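Module 412: Materials and Finishes in the Home
Handout 5: Caring for work surfaces
Course leader: Catarina Pinheiro
Practical sessions: Gergely Szilágyi, Fernance Building, ground floor

Purpose of this handout

Students should read these notes before the second practical session. They cover the main kinds of work surface found in homes, the damage each is likely to suffer, and the cleaning methods accepted on this course. The notes do not replace the safety sheet issued at enrolment, which remains in force in all workshops.

1. Sealed and unsealed surfaces

A sealed surface has a coating that keeps liquids from passing into the material beneath. Varnished wood, glazed tile and painted board are common cases. An unsealed surface takes in water, oil and colour to some degree. Oiled timber and many natural stones fall between the two, as the treatment slows the liquid but does not stop it.

Before any product is applied, the surface should be tested. Place a drop of clean water on a part that is not normally seen and leave it for several minutes. If the drop keeps its shape and leaves no mark when wiped, the surface may be treated as sealed. If a dark patch forms, the surface is taking in water and must be cleaned with a cloth that has been well wrung out.

2. Common types of damage

Scratches are usually caused by grit under an object that is pushed across the surface. Objects should be lifted. Dark surfaces show fine scratches and dust more readily than pale ones, while pale surfaces show tea, ink and food colouring.

White rings on varnish are the result of moisture held in or under the coating. Many fade without treatment. Students should not rub a fresh ring with any gritty product.

Edges and corners receive more knocks than the flat area and often lose their coating first. An inspection which covers only the middle of a surface is not complete and will not be accepted in the practical record. 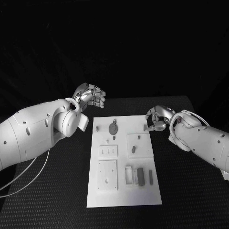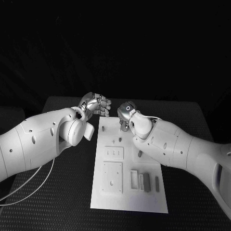

Figures 5.1 and 5.2. Dark tabletop.

3. Standard cleaning method

Remove all loose items and lift dust with a dry, soft cloth. Add the measured dose of mild washing liquid to 500 ml of warm water. Dampen a second cloth, wring it out and wipe in straight, overlapping strokes from the far edge towards the near edge. Repeat with clean water. Dry the surface at once.

Bleach, wire wool and scouring powder are not to be used in the practical sessions. Vinegar must not be used on marble, limestone or any other stone that is harmed by acid.

4. Repair of oiled timber

Light marks may be rubbed down along the grain with fine paper. Students will begin with 80 grit only where Gergely Szilágyi has agreed that the mark is deep enough to need it. Oil is applied thinly, left for 30 minutes and wiped back. Oily cloths must be laid flat outdoors to dry and must never be folded or left in a heap, as they can catch fire without a flame.

5. Preparation for the practical session

Each student should bring two soft cloths, an apron and the practical record book. Test panels will be supplied. Work is carried out in pairs, and both members of a pair must sign the record.

Students who missed the first session should contact Ebony Hinds in the Sheehan Office to arrange a place in the July repeat.

Further reading

K. Dufour, Household Surfaces and Their Care, Gemell Press, chapters 2 and 3.
B. Hegedűs, Notes on Oiled Wood, course library, reference shelf.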